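How to Refinish a Tabletop with Oil

Posted Jul 27, 2026

An oil finish is one of the easier finishes to put on at home. You don't need a spray gun or a dust-free room. You do need patience between coats and a place where the table can sit for several days without being used.

These steps are for a solid wood top with an old, worn finish. If your top is veneer, skip the coarse sanding and start with the finer paper, or you may go through the face.

What you need

Sandpaper in 100 grit and finer
A sanding block or a random orbit sander
Wiping oil (I use the Fludholm clear, any plain one will do)
Mineral spirits
Lint-free cloths, more than you think
Nitrile gloves
A metal can with a lid, for used cloths

Step 1: Clean the top

Wash the surface with a little dish soap in warm water and wipe it with clean water after that. Old polish and kitchen grease will clog your sandpaper and can stop the oil from soaking in. Let the wood dry overnight. If it still feels slick, go over it with mineral spirits and change cloths often.

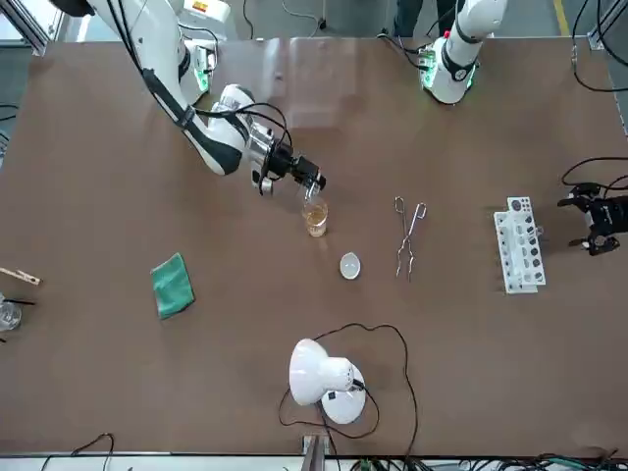 Check for loose joints and deep gouges while the top is bare. Glue and fill now. Filler takes oil differently from wood, so keep the patches small and pick a color slightly darker than the raw wood.

Step 2: Sand

Start with 100 grit and sand with the grain until the old finish is gone. Keep the sander flat and moving. The edges are where most people cut too deep, so do those by hand with the block. Then work up through 150 and stop at 220. Sanding any finer than that can leave the wood too smooth to take much oil.

Vacuum between grits. One piece of coarse grit left on the table will scratch a line you only see once the oil goes on.

Before the last pass, wipe the top with a damp cloth to raise the grain. Wait until it is fully dry, then sand lightly with your finest paper. Don't press.

Step 3: First coat

Stir the oil. Don't shake it. Pour a small puddle in the middle and spread it with a folded cloth, working out to the ends. The wood should look evenly wet. Add more wherever it goes dull in the first few minutes - end grain drinks a lot.

After some 40 minutes, or whatever your can says, wipe off everything that hasn't soaked in. Use a clean cloth and turn it often. Oil left sitting on the surface dries sticky, and then you are back to sanding.

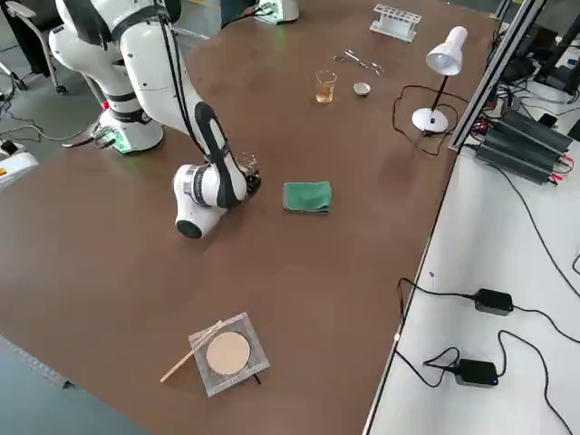
Calitz Home Workshop Guide - Page 50

Do the underside too, at least one coat. A top that is sealed on one side only can cup when the weather changes.

Step 4: Dry and repeat

Give each coat a full day. In a damp July it may need two. The surface should feel dry and not cool or tacky when you lay your palm on it. Rub it down lightly with your finest paper, vacuum, and put on the next coat, thinner than the first. Three coats are enough for a side table. I put five on a dining table.

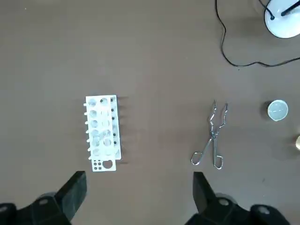 Oily cloths can heat up and catch fire by themselves if they are left in a heap. Spread them flat outdoors until they are stiff, or put them in the metal can, cover them with water and close the lid. Do this the same day, every coat.

Step 5: Cure and care

The top can be dry to the touch well before it has cured. Keep hot dishes and standing water off it for a month. Use coasters after that as well.

For regular cleaning, a damp cloth is fine. Stay away from spray polish with silicone in it. When the top starts to look dry, usually once a year, wipe on one thin coat and buff it off. There is no need to strip it again.

Related pages: Gallegos paste wax, how to apply it - Tikeo sanding blocks compared - Fixing white rings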